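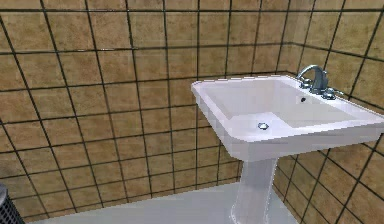 The pedestal sink, waiting in simulation for its rule.

Home | Features | Rules | Archive

Grildale's house rules for robots run to 182 clauses, and 3 of them concern the sink. A robot may not lean on it. It may not treat a faucet handle as a grab bar. It must find the overflow hole before it runs any water, a courtesy I have never extended myself.

Cendcombe's rival draft has 80 clauses and skips plumbing, but is very firm about doors.
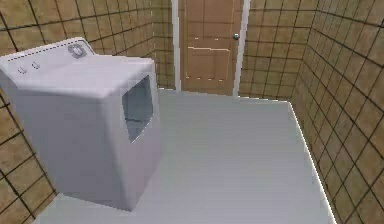 Laundry duty, rendered. Clause writers still disagree about the dial.

Both drafts say to rehearse in a rendered room first. Fine by me. A rendered floor can't flood the downstairs neighbors.

Comments
My kids would fail clause one.
Who do I see about getting the sink rules for my husband?

Related
Torres Rewrites Its Stairs Policy
The Keter Checklist, Revisited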